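**Ticket 368: left gripper loses tracking when the two grippers get close**

Opened by: Ankit Rawat
Station: Inum, upstairs round table
Status: open, workaround in place

Okay, so this one has been bugging me since the start of September. We're recording two-handed demos for the Skesilell box task, and the left gripper's pose keeps jumping. It'll track fine for most of a take and then the playback shows the hand teleporting 40 mm sideways and snapping back. The right one is steady as a rock.

What I tried first (none of it helped):

- recalibrated both grippers with Irkon, twice
- swapped the left cable for the spare
- restarted Pap and cleared its cache
- wiped the cube faces with a dry cloth

After the cable swap I got a clean run and nearly closed the ticket. Then it came back on the very next take, ugh.
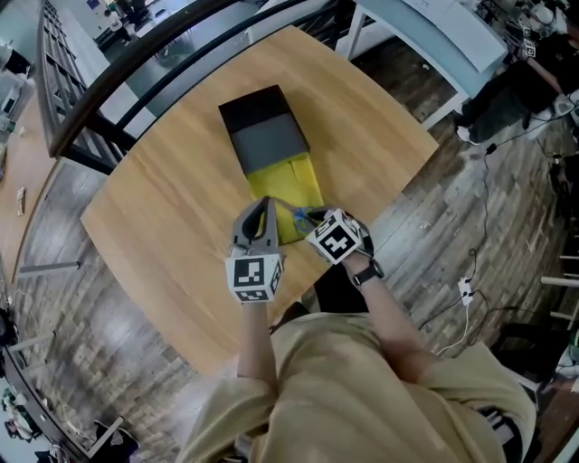 My current theory is occlusion, with a calibration problem on top. I went through 100 takes in Pap and 88 of the jumps happen when the tips come together over the yellow lining, pretty much never when the hands are apart. You've got a white cube mounted on each gripper, and with the right gripper's fingers angled in toward the left one like that, I think the solver briefly grabs the wrong cube, or a bad corner of the right one. Irkon does log a "low marker confidence" warning just before each jump, but it's buried under the normal chatter and I'd been scrolling right past it (sorry!).

I also checked whether both cubes had been given the same ID set. They hadn't, but the left one was still loaded with the old size, a few mm too small. Fixed that at 3:15 and the jumps got shorter. Still there, though.

For now, please keep the wrists a bit further apart when you work near the lining, and toss any take where the warning shows up. I've asked for a bigger cube for the left side and I'll rerun the same takes once it's on. If anyone sees a jump with the hands well apart, add the take number here, that would kill my theory and I'd rather know soon.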